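Osstead revisa su kit de pinza manual: «El cliente compra horas de grabación útiles»

Firkine es una pinza de mano para recoger demostraciones de manipulación sin necesidad de un brazo robótico. La vende Osstead desde septiembre como kit cerrado: empuñadura, par de dedos intercambiables, cámara con óptica de gran angular y licencia del software de exportación. Hablamos con la responsable técnica del producto en las oficinas de la empresa, en Tisholm. Pidió que no se publicara su nombre.

La primera pregunta era obligada: qué aporta el kit frente a la teleoperación. «Coste por demostración», responde. «Con un brazo teleoperado hay que reservar la celda, calibrar y tener a alguien junto a la parada de emergencia. Con la pinza, el operador se sienta ante una mesa y trabaja». El precio de lista del par de dedos de recambio es de 42 euros. El del kit completo se da bajo presupuesto y depende del número de licencias.

Los dedos son la pieza que más ha cambiado respecto al prototipo. La versión actual lleva almohadillas acanaladas de color magenta sobre soportes blancos atornillados. «El color es deliberado. Necesitamos segmentar los dedos en cada fotograma y casi ningún objeto doméstico tiene ese tono. El verde nos daba problemas con las plantas», explica. La zona inferior de la imagen se enmascara en negro durante la exportación, de modo que la empuñadura y la mano no entran en el conjunto de entrenamiento.

Sobre las tareas de validación, la responsable admite que los textiles siguen siendo el caso difícil. «Un bloque rígido lo coge cualquiera. Una tela plegada cambia de forma al contacto, y la apertura de los dedos que registramos deja de decir gran cosa sobre la geometría del objeto».
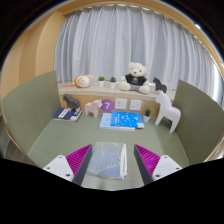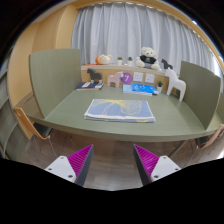
Pinza abierta ante una pieza azul plegada, sobre mesa verde con paneles laterales.

Irena Chmielewska
Redactora técnica, automatización y robótica

El fondo de la mesa tampoco se despeja. Libros, figuras de caballos y macetas permanecen en su sitio durante las sesiones de validación. «Si se graba siempre sobre una superficie limpia, la política aprende la superficie limpia», resume la entrevistada. El protocolo de Osstead prescribe variar la posición inicial del objeto y la altura de aproximación, y repetir cada tarea un mínimo de 30 veces por operador.

La óptica fue otro punto de discusión. La distorsión en los bordes es considerable y el paquete de software incluye un modelo de corrección, pero la empresa recomienda entrenar con la imagen sin rectificar. «Al rectificar se pierde periferia, y la periferia sirve para localizar la pinza. Quien quiera la versión corregida puede exportarla aparte».

El peso del conjunto es de 292 gramos sin cable. Preguntada por la fatiga, reconoce que la primera empuñadura cargaba demasiado la muñeca y que se desplazó el centro de masas hacia atrás. No facilita datos de duración de las sesiones.

Quedan limitaciones. El kit no mide fuerza, el seguimiento de pose se degrada ante paredes lisas y la sincronización entre 2 pinzas exige un cable adicional que no va incluido. «Lo del cable está mal resuelto. Irá en la caja en la próxima revisión», dice. Un sensor de fuerza en la cara interior de los dedos está en estudio, sin fecha.

El formato de salida es abierto y está documentado. El soporte se presta por correo electrónico, en español e inglés, y la garantía no cubre el desgaste de las almohadillas.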